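Sixty clean rooms and one messy kitchen

The Cuadros group says its grasping policy, trained wholly in simulation, now transfers to a real arm "with minimal loss". I've read the paper twice and I'm still not buying it.

The headline figure comes from 60 simulated rooms. The real-world figure comes from 2 kitchens, both at the Clirkdale lab, both lit the same way. Marlene Desjardins, who reviewed an earlier draft, asked for a third site and got a paragraph about future work instead. Nuwan Paul tried the released model on his own bench at Randgate in July and told me it managed two grasps out of five. He may have set it up badly. The paper gives him no way to tell.

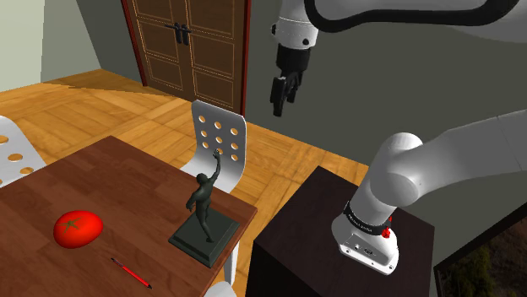
Variety is what simulation is supposed to buy us, and I'd like to see more of it where it counts. The rendered rooms do look nice, with parquet on the floor and trees outside the window. But the table holds a tomato, a pen and a green statuette, with plenty of bare wood between them. My own kitchen table has never been that considerate. Give me things piled up, leaning and half hidden – then report the failures by type. Ermont did that for its drawer-opening tests, and the numbers were ugly and useful.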